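Section 3. Preparing a Practice Run in the Household Simulator

This section applies to all student teams in the Wenel Robotics Club. Teams shall complete it before requesting a scored run.

3.1 Opening the session

1. Sign in at the team workstation and load the household room set.
2. Select the gripper view and confirm that both fingers are open.
3. Leave the arms still until the view has finished loading. 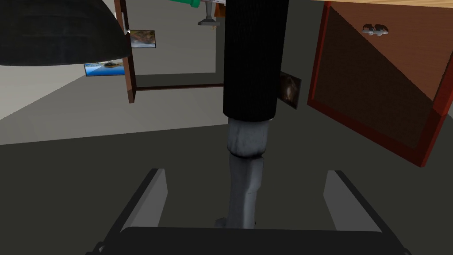 Keegan Bélanger asks that drivers keep the gripper view up for the whole approach, as his team lost 8 points last November by switching in the middle of one.

3.2 Checking both arms

4. Change to the robot's own viewpoint.
5. Move each arm separately, at low speed, before moving the two together.
6. Record any delay between command and motion in the team log.
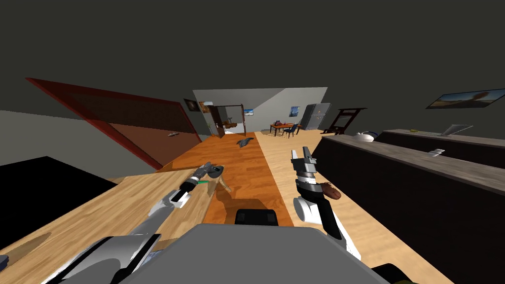

Figure 3-2. Robot viewpoint, both arms extended.

CAUTION: Do not reset the room while an arm is moving. The run file may be lost.

NOTE: If error 503 appears, the club server is busy. Wait and sign in again.

3.3 Approaching a surface

7. Reduce speed before the gripper nears any large surface.
8. Stop, and check the angle of the fingers against the room.

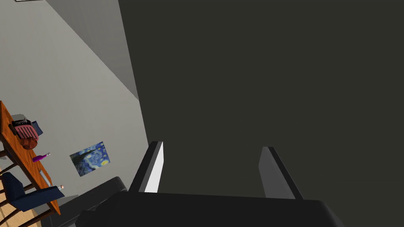 DRIVER PRACTICE / LEVEL 1

Each driver shall log three clean approaches before moving to Level 2. Logs are submitted to Esperanza Yazzie for approval.

Related items
Section 4. Requesting a Scored Run
Team Log Template
Pelura Cup Rules for Student Teams
Workstation Sign-Up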